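# The light table, with blue things

We moved into the room at Vukau in June, and the table was the first furniture that came in. I want to keep a small page for it, because many friends asked me where it is from and how we finished the wood.

It is from Strazds, item 1181 in their list of plain tables. Danica Bednárik found it there, and she and I carried it up the stairs ourselves, with two pauses and one small argument about the corner. The surface came raw. We sanded it with paper number 100, then a finer one, and after that we gave it two thin layers of clear oil. Danica wanted a darker color, like walnut. I asked her to wait one month and look at it every morning before deciding. She did not mention walnut again, so I consider the matter closed.

The knots we left as they were. My uncle would fill them and make everything smooth, but I like to put a cup down next to a knot and find it there again the next day. The oil made the grain easier to see, especially in the afternoon. For cleaning we use a cloth with very little water, always along the grain, and we dry it right away.

What I did not expect is how well blue looks on this wood. At home I had mostly brown and white things and I never thought about it. Now I bring blue things on purpose. Some come from the market, one bowl is from Fukitis (it has a chip, so it stays on the shelf), and a few Danica brought from her mother's kitchen. I also have a weakness for anything made of bent wire, such as handles, hooks and small feet. Wire makes a thin shadow on the pale wood and I can look at it for a long time.

If you plan to oil a table yourself, please test the oil first on the underside. Ours looked yellow in the can and I was worried, but the color calmed down after several days. The cloths must dry flat, outside, and never in a pile. The same oil was used on the Trokley shelf, which will have its own page when I finish the second side.

Photos on this page were chosen by me, Asmaa Benjelloun. Danica prefers others.

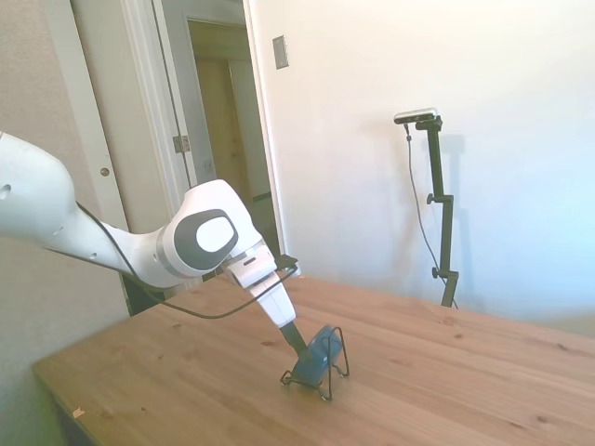 Dark blue and black wire on the pine.

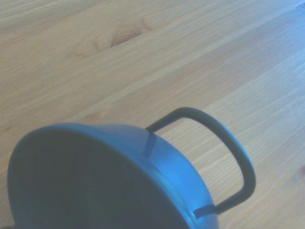
The blue pot. Its rim is paler than the body.

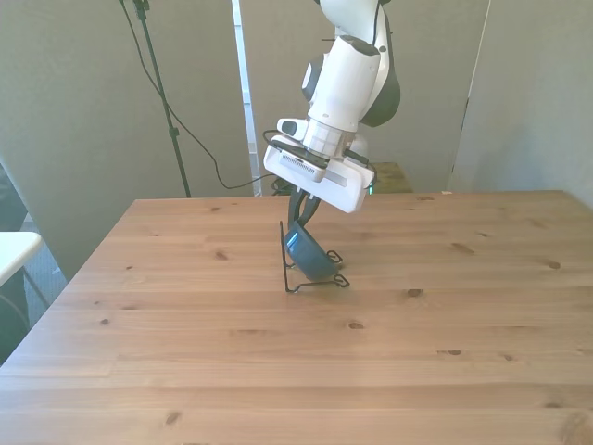 Last picture: dark sunglasses over the boards, and the knots. All three pictures: the light wooden table, Vukau.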